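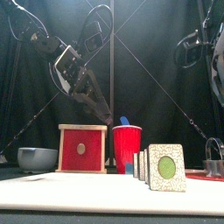

Two robot arms over a white table, with a black curtain behind.

3 min read

Niche measurements at Bondatstead: what changes in June

By Ansel Pruitt

Starting in June, the interment form for the Bondatstead columbarium will ask for the outside dimensions of the urn at its widest and tallest points. The old form asked only for capacity. Capacity tells a family whether the urn will hold the cremated remains. It says nothing on whether the urn will go through the niche opening.

The register lists 2856 niches across the east and west walls. Most were built to the same drawing, with an inside width of 13 inches and an inside depth of 15 inches. The usable opening is smaller than the inside width. The front plate rests on a metal lip that runs around all four sides, and the urn has to pass inside that lip. Staff will give the clear opening for a specific niche on request, as it varies a little between the two walls.

Please measure the urn with its lid on and closed. Include handles, finials, feet and any base that is fixed in place. A loose display stand should be measured separately. For round urns, one width is enough. For rectangular urns, give width and depth, and note which side is meant to face out. 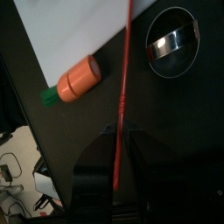

Toy carrot and white sheet on a black tabletop.

Companion niches take two urns, side by side or one behind the other. When only the first urn is being placed, we ask that the form also list the type planned for the second, if known. A wide first urn can leave too little room, and moving it later means opening the niche again and filing a second work order.

Temporary containers are accepted. The Gendari plastic container supplied by most local funeral homes fits every standard niche, and two will fit in a companion niche. Biodegradable urns are not accepted in the walls. They are made to break down in soil or water and can soften in a closed niche over a damp season.

Front plates on the west wall are being moved to Rarkis fasteners, which replace the older slotted screws. The new fastener needs a keyed driver held at the office. Families should not try to loosen a plate themselves – the stone chips easily at the corners. Vases and nameplates already attached will go back in the same position.

The niches in the Miyazaki garden section are shallower and follow a separate sheet. Ask for it by name when you request the form. Completed forms should reach the office at least three working days before the placement. Forms already on file stay valid, and urns now in place will not be measured again.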